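Redoing the packing cell, part whatever

14th June. The two-arm cell got its overhaul this week, and I want the order of work written down before I forget it. The cell takes small goods, wraps them in plastic and puts them in a cardboard box. Both arms hang off a black rail border around one table, and each arm has its own camera at the wrist. A fixed set covers the table from the side and from overhead.

Cameras first. On this cell I do focus before extrinsics, always. Lens rings on the Losus side units have no lock screw, only friction, and they creep. A camera that has crept will still return a full set of corner points on the calibration board if the lights are bright enough, and the solver will accept them. The reprojection error goes up a little. The grasp error goes up a lot.

So the check is to open each raw stream at full size before touching the solver and look for a hard edge anywhere in it.

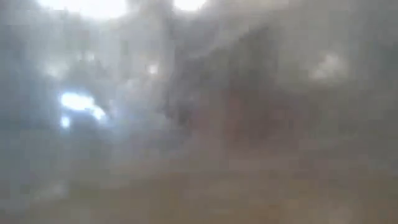 Oskari Pelkonen wrote in to say that he skips this and trusts the solver residual, provided the board fills half the view, and that on his Gritora cell he has never had to go back. He also thinks a drop of removable thread compound on the ring would save me the whole step.

I tried compound in March. It held, and then it held when I wanted to refocus, and I marked the barrel with the pliers. Paint pen across ring and barrel is what I use now. If the line is broken, the ring has moved.

With focus set, I run the board through 24 poses per camera. The old notes in the binder call for 7, which is enough for the middle of the table and poor at the corners.

Next, base frames. The two bases sit on opposite sides and each one is clamped to its rails, so any slip shows up as the grippers disagreeing about where the center of the table is. I jog both to a shared point above the wood and bring them in at 10 percent speed.

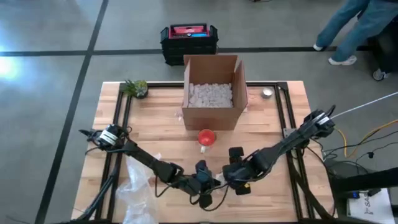

Allowed mismatch at the meeting point is 2 mm. The right arm was over that on the first try. I loosened the bracket, pushed the base square against the rail, torqued it back down and ran the test again. Second try was inside the limit. I did not touch the left arm, and it will get its own check when the Rissanen spacers come in from Durnovside.

Then finger force. The default closing force is set for rigid parts and it is too high for anything in soft wrap. I lower it in steps and test against a smooth container standing on bubble wrap. Smooth plastic is the worst case for slip, and the wrap underneath gives way when a finger pushes sideways, so the contact point moves while the arm thinks it is holding still. 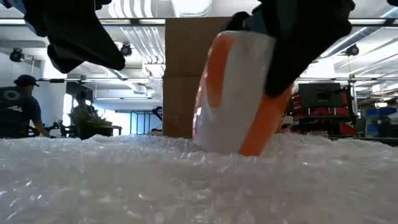 Watch the motor current during this. A clean contact gives one step and then a flat line. If the line keeps climbing, the finger is shoving the part across the wrap and the approach angle needs to come down by a few degrees. Log the value per finger. They are not matched, and the worn one always wants a bit more.

Last is the handover with film, one gripper below and the other coming in from above. Clear plastic has no useful depth return, so for this part I rely on the wrist view and a fixed offset between the grippers. I stop the sequence at the pinch and check that the lower finger gap lines up with the bulk of the bag before letting it continue. 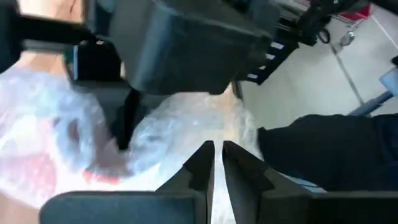

Wrist view during the bag check, second arm above.

Still open: cable slack at the right shoulder, new finger pads, and a proper home for the torque wrench.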